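Helis Foam Cube Set: Set-up Guide
Section 2. Preparing the surface and laying out the cubes

2.1 Before you start

Use a smooth, level tabletop. White or pale gray is preferred, as both cube colors stand out well against it. A glossy top may be used, subject to the note on glare in 2.3.

Clear the work area of papers, cups and tools. Wipe the top with a barely damp cloth and let it dry fully. Do not use furniture polish. Polish leaves a film that transfers to the foam and cannot be washed out.

The basic layout uses four cubes: two green and two blue-teal. The remaining cubes stay in the bag until Section 4.
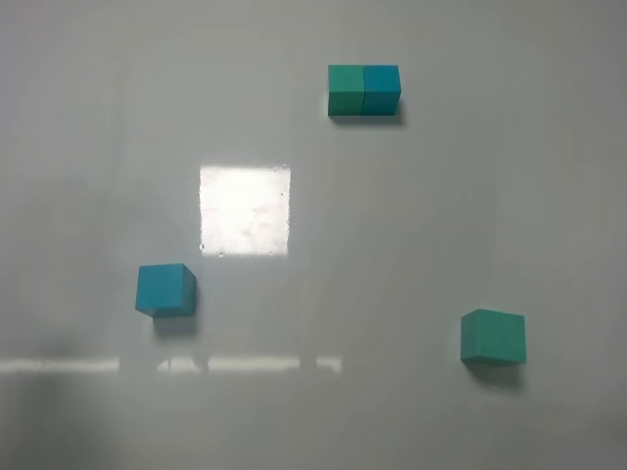
Nirkora Technical Publications

2.2 Placing the cubes

1. Set one green cube near the far edge of the work area, close to the midline.

2. Set one blue-teal cube against its right side. The two cubes must touch along one full face. Press lightly. If the foam bulges at the seam, release and press again with less force.

3. Set the second blue-teal cube by itself, in the near left part of the work area.

4. Set the second green cube by itself, in the near right part of the work area.

5. Look at the layout from the near side. The pair should read as one short row with a single straight seam.

NOTE: Single cubes do not have to be squared to the table edge. A turn of a few degrees is acceptable in all exercises except those in Section 4.

CAUTION: Do not pick up a cube by its corners. Repeated pinching at the corners tears the foam. Hold it by two opposite side faces. 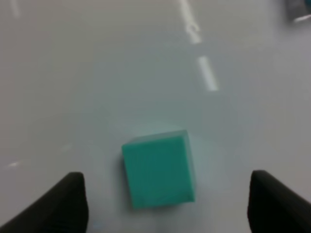
2.3 Lighting and glare

1. Turn on the lights you intend to use and wait until they reach full brightness.

2. Check the tabletop for bright patches. Ceiling fixtures and windows both reflect in a glossy top, and green and blue-teal are harder to tell apart beside a strong reflection.

3. Move any cube that stands on a bright patch. Moving the light is not necessary.

4. Check the shadows. A soft shadow on one side of each cube is normal.

NOTE: The top face of a cube looks lighter than its front face under overhead light. Compare colors top face to top face only.

2.4 Changing the layout

Single cubes may be moved anywhere on the clear surface. The pair stays in place.

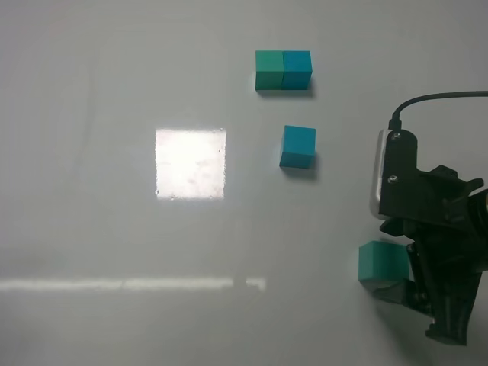
Lift each cube clear of the table before moving it. Sliding drags grit under the foam and marks a glossy top. After a move, repeat steps 2 to 4 of 2.3.

To end the session, return the cubes to the bag dry. Do not stack anything on the bag. Replacement cubes are listed under Parts, item 27.

Revision 2018-10-24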